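Re: [manip-list] Chopstick insertion, splitting demos by grasp angle
From: Tavion Wojcik
10 February 2022

Inmaculada Ibarra wrote:
> We tried your trick of sorting demos by the angle of the stick at the
> moment of pinch, and on our side it did nothing. Same success rate, a
> bit slower to train. Are you relabeling anything else? And is the
> holder fixed to the table in your setup? Ours slides if you look at it.

Hi Inmaculada, hi all,

No, the holder isn't fixed. We thought about tape and decided against it, so the policy has to live with a caddy that scoots a little. The other thing I should have said in June is that the angle we sort by is measured against the holder and not against the camera. If you use the camera you're mostly sorting by how the person's wrist was turned, and that would explain your flat result pretty well!
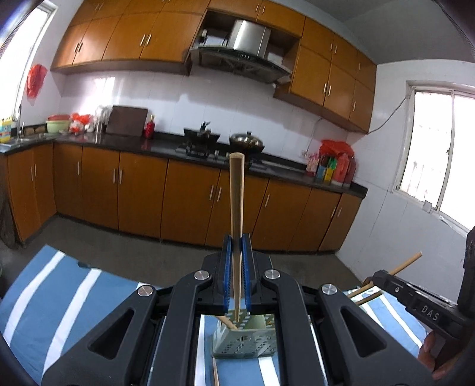 The numbers, so you can compare. With everything in one pile we got 70 percent of sticks into the holder over the test set. Sorted into 2 groups (near vertical, and everything else) with the group fed in as an extra input, we got 92. Same network, same training steps, same seed. Ignacio Quintana reran it at Getberg and landed close enough that I stopped worrying about it.

What still goes wrong is the crowded holder. Once there's a bundle in there, the new stick catches on the ones that lean, and the policy just keeps pushing — it has no idea it's stuck. Hicham Hajji wants to add a back-off move by hand. I'd like to get it from data first, so we've started collecting demos where the person misses on purpose and recovers. I have 20 of those so far and it's slow going, people are weirdly bad at failing on command.
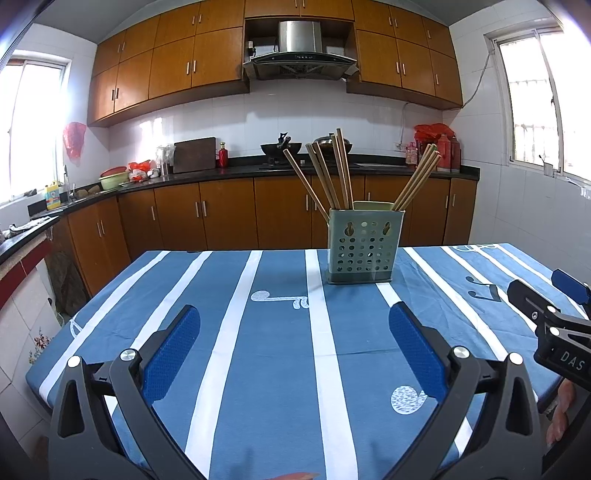

Tavion Wojcik

Oh, and on the left/right question from Chutima Khunthong: we do feed both wrist views in, even when only one gripper is doing the inserting. Dropping the second view hurt more than I expected, mostly on the sticks that start out lying down. My guess is that the idle hand gets a better look at the tip, but I haven't tested that properly, so please don't quote me.

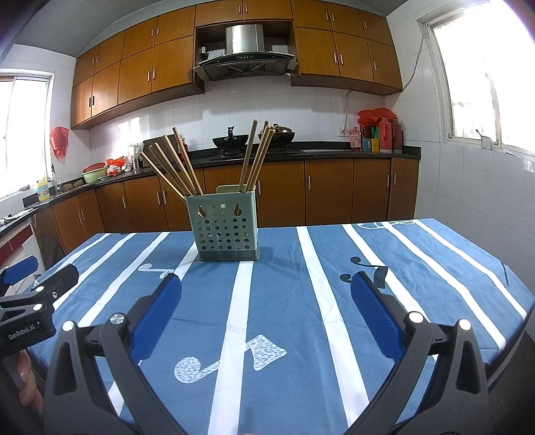
Chopsticks in the holder, both fingers open.

If you send me your angle script I'm happy to run it on our demos. I bet it's the reference frame. The Palberg folks had the same mix-up and it cost them a good while. Also, does anyone still have the Usasmont slides? My link is dead.

4 replies | 11 shares

Filed under: Manipulation, Learning from demonstration

Recent on this list
Gripper pad wear, how often do you swap?
Cifuentes workshop, call for short talks
Syncing two wrist cameras without a trigger cable
Re: Re: Which cloth patterns break your tracking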